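4. Setting up a test device in Tundgate Studio 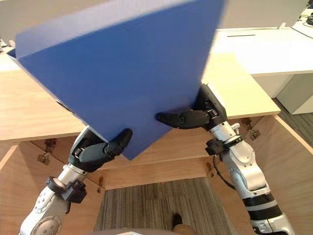

Figure 4. Two robot arms holding a blue board

The installer claims it will find a connected phone on its own. Don't count on it. Follow the steps below even if the status light turns green, which it does for charging cables too.

1. Close Tundgate Studio. The Restart button in the Devices panel leaves the old connection service running.

2. On the phone, turn on developer options and then USB debugging. Menu names vary by manufacturer, and some hide the second switch until you reopen Settings.

3. Plug the phone straight into the computer. Hubs are listed as supported. We have had poor luck with them.

4. Start Studio and open Devices > Add. Enter 563 as the port. The suggested value belongs to the older Flillov bridge and will fail without an error message.

5. Choose a build target. "Recommended" picks the newest one installed, whether or not your phone can run it, so select the target by hand.

6. Click Verify and wait. The progress bar means very little. If the log still has no new lines after 6 minutes, cancel and go back to step 1.

Note: The emulator is described as equal to real hardware. It may do for checking layouts. Kazimiera Wieczorek's timing notes in the Miltby appendix give reasons to doubt the rest.

Caution: "Clean workspace" also deletes signing keys stored in the project folder. Copy them elsewhere first. The confirmation box mentions only temporary files.

If Verify reports error 400, see section 6, Connection problems.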